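首页 > 小小自然课 > 厨房里的科学 > 摘下来的果子还活着吗

六月号　文：Catriona Rankin　插画整理：Callum Hepburn

摘下来的果子还活着吗？

小朋友，你有没有被大人派去买过菜？我小时候最喜欢这件差事。我家住的那条街，拐过去就是Koster菜市场，我总是挎着一个篮子，嘴里把要买的东西念了一路，念到最后还是会忘掉一样（多半是葱）。长大以后我一直想写一篇讲蔬菜和水果的文章，写它们离开了土地、离开了树枝以后，身体里还在忙些什么。事情有点多，你可以找把舒服的椅子坐下来，慢慢看。

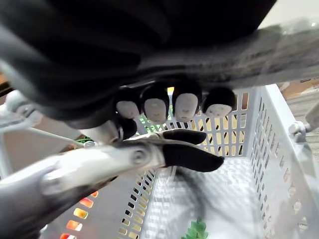
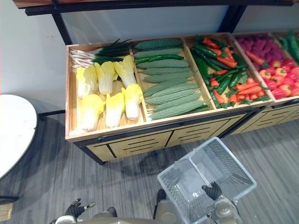
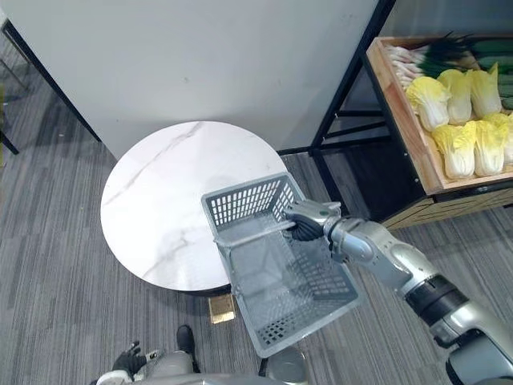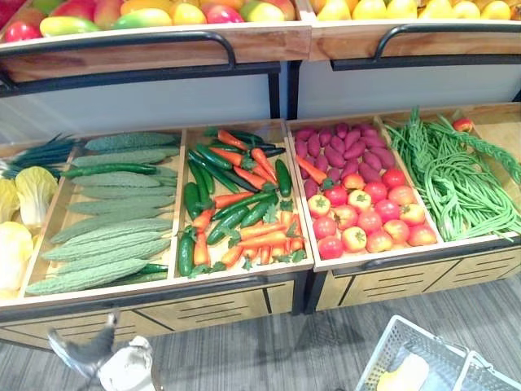 最后一张：芒果堆在左上的木格里，黄梨在它右边。

我们先从一个听起来有点怪的问题开始吧。一个放在桌上的梨，它是活的，还是死的？

我拿这个问题去问过好些小朋友。有的说，当然死了呀，它都不动了。有的说，没有死，可是它睡着了。还有一位叫Lejla Radonjić的小读者写信给我，信里说，她觉得梨是活的，因为她外婆把一个硬邦邦的梨搁在窗台上，过了几天再去摸，梨变软了，也变香了，“死掉的东西怎么会自己变香呢？”

我读到这一句，高兴得把信从头又读了一遍。她想得很对，梨真的是活的。它没有根了，也喝不到水了，可它的身体是由许许多多小小的细胞组成的，那些细胞一个个都还在干活，要到很久以后才会停下来。白菜也是这样，胡萝卜、土豆、苹果、芒果，统统都是这样。你家的菜篮子里，其实住着一大群还在过日子的活物呢。

果子也要呼吸

活着就要呼吸，你和我是这样，果子和蔬菜也是这样。

你现在可以深深吸一口气，再慢慢吐出来。你吸进去的空气里有氧气，身体拿氧气去和吃下去的糖分打交道，糖分就被一点一点拆开，放出能量来，你才有力气跑、有力气跳，有力气在该睡觉的时候不肯睡觉。拆完以后剩下来的是二氧化碳和水，二氧化碳就跟着呼气跑出去了。

梨没有鼻子，也没有肺。可是它的皮上有一些很小很小的孔，你凑近了看，能看到梨皮上有一粒一粒的小点点，空气就能从那里慢慢进出。氧气钻进去，和梨自己存的糖分打交道，能量放出来，二氧化碳和水跑出去。科学家把这件事也叫做“呼吸作用”，用的就是呼吸这两个字。

这里有一件事要请你记住，后面会用到好几次。果子还长在树上的时候，叶子会不停地做糖分送给它，它一边用，一边有新的送来，就像你花掉一点零花钱，家里又给你一点。可是摘下来以后，就再也没有叶子给它送糖了。它只能花自己存着的那些。呼吸得越快，花得就越快，果子也就老得越快。

各种蔬菜水果呼吸的快慢差得很远。土豆和洋葱是慢性子，它们本来就是植物用来过冬的仓库，打算在土里安安静静待上好几个月，所以呼吸得很慢。豌豆、西兰花、菠菜是急性子，它们被摘下来的时候正在拼命长大，细胞忙得团团转，一下子停不下来。你要是看见妈妈把土豆放了好久都不着急，却催着大家赶快把菠菜吃掉，就是这个道理。

呼吸还会放出一点热。一个苹果放的热太少了，你用手摸是摸不出来的。可要是有满满一大车的菜紧紧地挤在一起，热气散不出去，中间的菜就会越来越暖，菜一暖，呼吸又更快，更快又更暖。所以种菜的人常常挑清早太阳还不厉害的时候去收，收好以后要赶快给菜降温，有的用冷水冲，有的送进冷冷的房间里吹风，忙完了才装上车子。

菜为什么会蔫

说完空气，我们来说水。

你有没有见过一把小青菜，早上还精神得很，叶子挺得直直的，到了傍晚就耷拉下来，软得像条小手帕？我们管这叫“蔫了”。

蔬菜和水果的身体里，水多得叫人吃惊。拿芒果来说吧，它的果肉里超过82%都是水，剩下的那一点，才轮到糖、纤维、维生素和别的东西去分。叶子菜里的水还要更多。

这些水大部分装在细胞里面。你可以把一个细胞想成一只小水球，外面还套着一个结实的小盒子。水球灌得满满的，就会把盒子撑得紧绷绷，许多绷紧的小盒子挤在一起，叶子就硬挺起来了，咬下去会“咔嚓”响。那一声“咔嚓”，就是许多小盒子一起破开的声音。要是水跑掉了一些，水球瘪了下去，盒子没有东西撑着，叶子就软了。

水是从哪里跑掉的呢？叶子的背面有许多小小的门，叫做气孔，长在地里的时候，植物从这些门里换空气，水汽也会从门里溜出去。长在地里倒不要紧，根会从土里把水一口一口吸上来补。摘下来以后就没有根来补了，溜走多少就少多少。

叶子又大又薄的菜，水溜得最快，因为它和空气碰到的地方太多了。圆圆的、皮厚厚的果子就慢得多。苹果还有一样好本领，它的皮上会自己长出一层薄薄的蜡，像穿了件雨衣，只不过雨衣是不让外面的水进来，它这件主要是不让里面的水出去。你拿一个没有洗过的苹果，用干净的布轻轻擦一擦，它会变得亮亮的，那就是它自己的蜡被擦得平整了。

蔫了的菜还能不能救回来？很多时候是可以的。把蔫得还不太厉害的生菜泡进一盆凉水里，等上一阵子，水会慢慢回到细胞里面，叶子又会挺起来。你可以跟大人商量一下，自己来试试看。不过要是叶子已经发黄、发黏，或者有了不好闻的味道，那就是细胞坏掉了，泡再久也不行，还是请它去堆肥桶里吧。

大白菜的心为什么是黄的

我还想专门说一说大白菜，因为它实在是一种很有意思的菜，在我家的冬天里又特别要紧。

要是请大人帮忙，把一棵大白菜从上到下竖着切成两半，你就能看见里面一层一层的叶子，一片抱着一片，抱得可紧了。外面的叶子最老，里面的叶子最小最嫩。最最中间的地方还藏着一个小小的尖儿，新叶子都是从那里冒出来的。一棵白菜，差不多就是一个长得特别大的芽。

现在来看颜色。外面的叶子偏绿，越往里越黄，叶子中间那根宽宽的梗子又是白的。同一棵菜，为什么会穿这么多种颜色的衣服？

叶子的绿色来自一种叫“叶绿素”的东西。叶绿素的工作是抓住阳光，用阳光的力气来做糖。可是植物很会过日子，照不到太阳的地方，它就不肯费劲去做叶绿素了，做了也没有用处嘛。白菜心被外面的叶子裹得严严实实，里面黑漆漆的，所以几乎没有绿色。没有了绿色遮着，叶子里本来就有的一点黄颜色就露了出来，那种黄色和胡萝卜的橙色是亲戚，都属于一大家子叫“类胡萝卜素”的东西。

小葱和大葱也藏着同样的秘密。葱的上半截是绿的，下半截是白的，底下还拖着一把胡子似的根。白的那一截，原先有不少是埋在土里的，照不到太阳。种大葱的人想要葱白长一些，就一次一次地往葱的脚边堆土，葱往上长一点，土就堆高一点，葱白也就跟着变长了。我的邻居Calum Guthrie种了一辈子菜，他告诉我堆土的时候手要轻，别把葱心给埋住，埋住了就容易烂。我在自家的小院子里试过，果然埋坏了好几棵，后来才慢慢学会。

说到葱的根，你可以做一件很好玩的事。下次家里切葱的时候，请大人把带根的那一小段葱白留下来，插在一个小杯子里，加一点点水，刚刚没过根就好，然后放在有亮光的窗台上。水要记得常换，不然会臭。过不了几天，葱白的顶上就会探出绿绿的新叶子来。它明明已经被切断了，居然还能接着长！你看，它可不就是活的嘛。

绿果子是怎么变成甜果子的

好啦，现在轮到我最喜欢讲的一段了。

你吃过还没有熟的芒果吗？又硬又酸，酸得人眼睛都眯起来。可是过几天，同一个芒果会变得又软又香，甜得汁水顺着手腕往下流。它既没有回到树上去，也没有人往里头加糖，甜味是从哪里来的？

这得从“淀粉”说起。有些果子在树上的时候，会把叶子送来的糖一小份一小份串起来，串成长长的链子存着，链子状的糖就是淀粉。淀粉不甜，你咬一口生土豆（咬了可要吐掉哦）就会知道，一点都不甜。等到果子开始成熟，它身体里有一些小工人会出来干活，科学家叫它们“酶”，酶把长链子咔嚓咔嚓剪成一小段一小段，又变回甜甜的糖了。香蕉和芒果都是这样变甜的。

还有别的小工人在同时忙着。有一些专门去拆果胶，果胶像胶水一样，把一个个细胞粘在一起，拆掉一部分以后，细胞和细胞之间就松了，果肉也就软了。有一些去对付酸的东西，把它们慢慢用掉，果子就没那么酸了。有一些去拆果皮里的叶绿素，绿色退下去，黄色、橙色和红色就出来了。还有一些在做香味，一种果子的香味常常是由许多种小东西凑在一起的，少了哪一种，闻起来都会有点不对劲。

不过芒果有个地方要提醒你，它的颜色不一定靠得住。有的芒果品种熟了以后是金黄的，有的熟了以后还是绿绿的，还有的早早就在朝着太阳的那一面晒出一片红来，可里面还硬着呢。所以会挑芒果的人不光看颜色，他们还会凑到果蒂那里闻一闻，再用手心很轻很轻地握一下。请注意，是握，不是用手指头去戳。戳过的地方会受伤，过一天就黑了，后面来买的人可要伤心的。

梨就更有脾气了。很多西洋梨在树上是等不到好吃的那一天的，要是让它一直挂着，它会从里面开始变软，等你摸到外面也软了，芯子那里已经烂糊糊的了。所以种梨的人会在它还硬着的时候就摘下来，放到凉快的地方歇一歇，再拿到暖和一点的屋子里等它变软。想知道它好了没有，可以在靠近梨把儿的地方用拇指轻轻按一按，有一点点软，就正好。至于那种圆滚滚、脆生生的亚洲梨，它们可以在树上长到好吃，买回来就是要趁脆吃的，你要是痴痴地等它变软，反倒等坏了。

会传话的气体

果子怎么知道该熟了呢？总不会是看日历吧。

原来有一种气体，叫“乙烯”，名字有点难念，你可以跟着我念一遍：乙、烯。植物自己会做乙烯，做得很少很少，我们看不见。可是对果子来说，乙烯就像学校里的上课铃，铃声一响，身体里那些小工人就全都从座位上站起来，开始干活了。

更有趣的是，很多果子闻到乙烯以后，自己也会跟着做出更多的乙烯来。于是一个果子熟了，它放出来的乙烯飘到隔壁的果子那里，隔壁的也跟着熟，隔壁的隔壁也跟着熟，就像教室里有一个人打了个哈欠，一会儿全班都在打哈欠。

很久很久以前的人并不知道乙烯是什么，可是他们会用。有的地方的人把没熟的梨关在屋里，点上香，梨就熟得快些，烟里面正好有一点点乙烯。也有人把生柿子和熟苹果装在一个罐子里，盖好盖子，过些日子打开，柿子就软了甜了。他们是一年一年看出来的、试出来的，然后再一句一句讲给自己的孩子听。

你也可以来做这个实验，用到的东西很简单。

准备两个纸袋子，两个一样硬的生猕猴桃，再要一根已经熟了的香蕉。
第一个袋子里放一个猕猴桃和那根香蕉，第二个袋子里只放一个猕猴桃。
把袋口折一折，两个袋子放在同一间屋子里，屋里22度左右最合适，别放在太阳底下晒着。
每天同一个时候打开看看，摸一摸，闻一闻，再把你发现的事情写在本子上，写完记得把袋口折回去。

你猜哪一个先变软？我先不说，你自己去看。我只提醒一句，要用纸袋，别用扎得紧紧的塑料袋，果子还要呼吸呢，塑料袋里又闷又潮，容易长毛。

有一位叫Cameron Swanson的小朋友做完以后写信来问我，为什么他用草莓做同样的实验，怎么等都等不甜，最后还长了毛。哎呀，这可问到点子上了。果子分成两大家子，一家摘下来以后还能接着熟，像香蕉、芒果、梨、苹果、猕猴桃、番茄、牛油果。另一家呢，摘下来的时候是什么样，甜味也就差不多停在那里了，像草莓、葡萄、樱桃、橙子、菠萝。第二家的果子没有存下多少淀粉来给小工人们剪，放得再久也变不出更多的甜味来，所以草莓一定要等它红透了再摘，买回家也要早点吃。

冰箱是让它们慢下来的地方

说到这里，你大概已经猜到冰箱是做什么用的了。

冷的时候，细胞里的小工人们干活就慢。呼吸慢了，糖就花得慢；剪链子、拆胶水的活儿也慢了，果子就软得慢；那些让食物坏掉的细菌和霉菌，手脚也跟着慢了下来。冰箱里冷藏的那一格常常调在4度，就是想让大家都慢慢来，又不至于冻成冰。要是冻成了冰，细胞里的水会结出冰碴子，把小盒子撑破，等冰化了，菜就变得软塌塌、水汪汪的，再也挺不起来了。

那么，是不是什么都塞进冰箱就好了呢？我从前也是这么想的，后来才知道不是。有些果子的老家在很热很热的地方，它们一辈子没有见过冬天，身体受不了太冷。芒果如果还没熟，在10度以下的地方放久了，皮上会起一片一片灰灰的斑，里面也不肯好好地熟，香味跑得没影儿。香蕉更怕冷，放进冰箱以后皮会变黑，样子怪吓人的，不过剥开看看，本来就熟了的香蕉，里面的肉往往还是好的，别急着扔。

番茄也不太喜欢冷，太冷了香味会变淡。红薯也不喜欢，冷过头以后，里面会出现硬硬的心，怎么煮都煮不软。可是苹果、梨、葡萄、胡萝卜、白菜这些，都愿意待在冷一点的地方，那里对它们来说正像一个安静的好冬天。

我给家里的厨房写了一张小纸条，贴在柜子门上，抄给你看看：

没熟的芒果、猕猴桃、牛油果，先在外面等熟，熟了再进冰箱，两三天里吃掉。
香蕉挂起来，不要压着。
叶子菜用厨房纸松松地包好，再放进袋子，袋口留一点缝。
苹果自己住一个袋子，别和叶子菜、胡萝卜挤在一起。
土豆放在黑黑的、凉凉的、通风的地方，不和洋葱住一块儿。
葱、蒜苗和香菜早点吃，吃不完就切碎了冻起来，煮汤的时候抓一把。

苹果为什么要自己住呢？你想想前面讲的上课铃就明白了。苹果会放出不少乙烯，叶子菜“听”到了会发黄，胡萝卜“听”到了会变苦。苹果可不是故意的，它只是在过自己的日子。

土豆要放在黑的地方，是怕它晒到光。土豆晒了光，皮会变绿，绿颜色本身是叶绿素，没有什么害处，可是变绿的时候，土豆常常也会悄悄做出一些有毒的东西，吃了肚子会难受。所以看见土豆发绿或者发了许多芽，一定要告诉大人，别自己拿来煮。

切开以后为什么会变黑

我猜你吃苹果的时候碰到过这种事：咬了两口，跑出去玩了一圈，回来一看，咬过的地方变成了褐色，像是生了锈。

苹果里面没有生锈，不过它确实和氧气碰到了一起。好好的细胞里，有几样东西是分开住的，一样住在这间屋，一样住在那间屋，平常见不着面。你一口咬下去，墙倒了，它们就遇上了，再加上空气里的氧气也跑进来凑热闹，于是就变出了褐色的东西来。梨、土豆、茄子和香蕉也会这样。

想让它慢一点变色，可以挤一点柠檬汁上去。柠檬汁很酸，那些小工人在酸的地方干不好活，柠檬里的维生素C还会抢着先和氧气打交道。你也可以把切好的苹果泡在淡淡的盐水里，我外婆就是这么做的，吃起来有一点点咸，倒显得更甜了。刚刚变褐的苹果是可以吃的，就是不太好看，味道也差一点。

碰伤也是同样的道理。一个果子从高处滚下来，皮可能没有破，可里面的小盒子已经被撞坏了好多，过一阵子，那块地方就变软、变褐，霉菌也最爱从这种地方钻进去。所以放果子要轻轻地放，重的、硬的搁在底下，软的、怕压的摆在上头。我挎着篮子去Koster菜市场的时候，妈妈总要交代一句“桃子放最上面”，交代了不知道多少回，我嫌她啰嗦，现在轮到我对我家孩子这样啰嗦了。

从田里到你的碗里

最后我们来陪一棵白菜走一段路吧。

天刚亮，露水还挂着，种菜的人拿一把短短的刀，从根那里把白菜割下来，再剥掉外面几片破的、有虫眼的老叶子。那几片老叶子留在地里，慢慢烂掉，又变成土的一部分。白菜一棵一棵装进箱子，送到冷冷的屋子里凉一凉，再坐上车子。车子里面也是冷的，像个会跑路的大冰箱。它可能要跑过一座桥，跑过好几个镇子，到了半夜才停下来。批发市场的灯亮着，人们说话的声音很大，白菜在那里换一辆小一些的车子，天亮以前来到离你家不远的地方。

卖菜的人把它一棵一棵摆好，绿的挨着绿的，黄的挨着黄的，红的放在显眼一点的地方。然后有人来了，把它拿起来掂一掂，看看叶子抱得紧不紧，放进自己的篮子里，带回家去。

这一路上，白菜一直在很轻很轻地呼吸。

到了你家，它也许会变成一碗白菜豆腐汤，也许会被剁碎了包进饺子里。剥下来的菜根别忙着扔，找个浅浅的盘子，放一点水，把白菜根切口朝上坐在里面，摆在窗台上。要是中间那个小小的尖儿没有切坏，过些天它会抽出嫩嫩的叶子来，运气好的话还会开出一串小黄花，每朵有四片花瓣，像个小小的十字。我家厨房的窗台上现在就有一棵，我写到这里的时候，它正歪着头朝亮的那一边长呢。

你要是也种了，或者做了纸袋子的实验，请画下来或者写下来寄给我们吧。记得写上你用的是什么果子，放在屋里的什么地方，哪一天闻到了香味。做坏了、长毛了的也可以写，Callum Hepburn和我都很爱读这样的信，我们会挑几封登在后面的“小小来信”里。

上一篇　下一篇　厨房里的科学　小小来信　动手做　给家长　回到顶部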